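Skedby hand-held gripper, with the Omavik demonstration set

Equipment for recording manipulation demonstrations without a robot 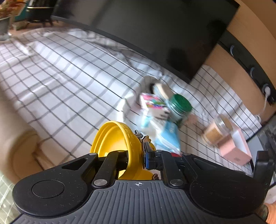
Alby Hinds objects that demonstrations taken in homes teach a policy more about bedding and lamps than about grasping, and that he would want a held-out room before believing any score. We half agree, and the set is sold with that objection standing.

What you get
One black two-jaw gripper, ribbed centre panel, crosshair mark, camera fitted. Access to the Omavik set: 413 demonstrations of picking up lids, jars and small boxes from soft surfaces. A yellow plastic lid held in the jaws, over a checked sheet, is typical of the material.

What the method claims
Record a person using the gripper, recover the path of the hand from the video, train on that, then run the result on an arm with matching jaws. The Esside report calls this "transfer without robot data". We think the phrase is too generous. The arm still has to be calibrated, and that took Sofia Correia most of a January.

What we measured
107 trials on the arm, lids only. Lids standing on edge went well. Lids lying flat on cloth did badly, and 18 of the failures came from the jaws pushing the lid along until it left the camera's view. Fast hand movement blurs the video, and path recovery suffers for it. The report leaves blurred takes out of its scoring. Ours includes them.

Who should wait
Anyone needing force readings. There are none. Anyone hoping to skip robot time altogether should also read the Goodwin comparison first, where the gap between new rooms and familiar ones is wider than we would like.

Supplied with charger and case. Spare jaw pads sold separately.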